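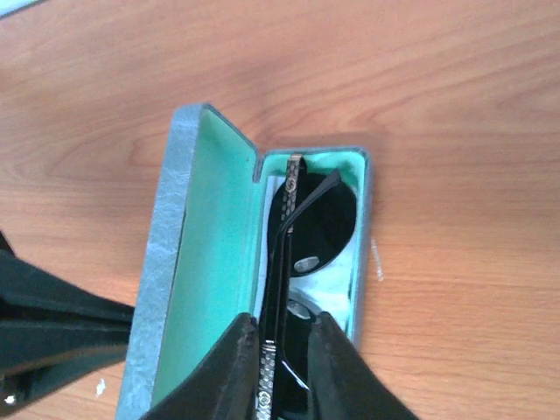

Open day at Bramwell, Premau

Search this site Enter keywords Go

I have worn glasses since second grade and have sat on enough pairs to feel I owe the industry a visit. Bramwell makes the cases, the part you lose first. Once every September they open the plant in Premau to the public, and the public arrives an hour early and stands in the parking lot comparing prescriptions.

Getting there is easy if you ignore the signs. The bus lets you off behind the building, next to a door marked Visitors that is locked, and you walk the whole way around to a door marked Deliveries, where Leonie Tiedemann hands you a badge and a pair of safety glasses. If you already wear glasses, the safety glasses go over the top. We looked like a convention of owls.

They split us into groups of 16. Mine was led by Rainer Nolte, who has been in hinges for most of his working life and would like you to know that the hinge is the case. Shells are easy. Anyone can press a shell. He opened and closed one next to his ear for us, then passed it around so we could all do the same, and for a while the only sound on the factory floor was a dozen and a half adults clicking.

The pressing hall smells like warm raincoats. Sheet goes in at one end, gets heated, gets stamped over a form, and comes out looking like half a clam. The covering is glued on in the next room, where talking is allowed but the fans make it pointless. Rainer gave his full speech on corners in there. I caught "tension" and what may have been "my brother-in-law." Corners are where cheap cases give up, if I read his hands correctly.
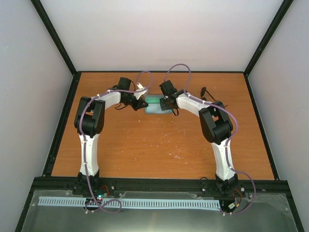 Two arms over the wood-grain tabletop.

After gluing comes lining, and here the tour picked up, largely thanks to Sorin Kolev, who buys the lining cloth and has strong feelings about gray. Bramwell stocks more grays than I have shirts. He laid swatches out on a bench and asked us to pick the warmest one. We all picked the same swatch and he told us, with real pleasure, that it was the coldest. A boy of maybe ten asked why nobody lines a case with something fun. Sorin said they tried orange once, under the name Fillance, and still have almost 4000 of them in the basement. They were on sale in the shop at the end. I bought 2.

Lunch was soup in the canteen, with a roll. The line moved slowly, as the woman ahead of me wanted to know whether the badge included dessert. (It did not. She took one anyway, and good for her.) Jannik Heitmann from the repair counter sat at our table and told us people mail in cases from decades ago with a note asking for a new hinge. They also mail in the glasses by mistake. There is a drawer.
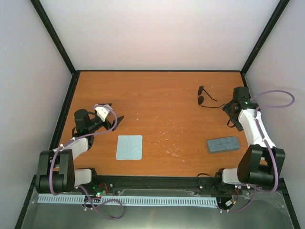

Orange-brown tabletop, pale gray walls.

The afternoon talk was by Zhiqiang Shi, on the history of the snap. I went in expecting to nap and came out with three pages of notes. Before the spring hinge, cases closed with a flap and a button, and before that you put your spectacles in your pocket and hoped. He had slides. He also had a sample of the Mestent, an early hard case that shut so firmly you needed a thumb like a blacksmith's to get back in. The company called this security. Customers wrote letters. He read several aloud, doing the voices.

Question time ran over because a man in the front row had brought his own case and wished to discuss it.

Practical notes: entry is free, parking is not. Wear flat shoes. The viewing gallery is up a metal staircase and there is no elevator to it, though Leonie will walk you around the ground floor instead if you ask her early. The shop takes cards except when it doesn't. Last group goes in at 3 p.m., and they mean it; I watched a family get turned back at five past, holding their badges.

Both my orange cases are holding up well. I have already left one on the bus.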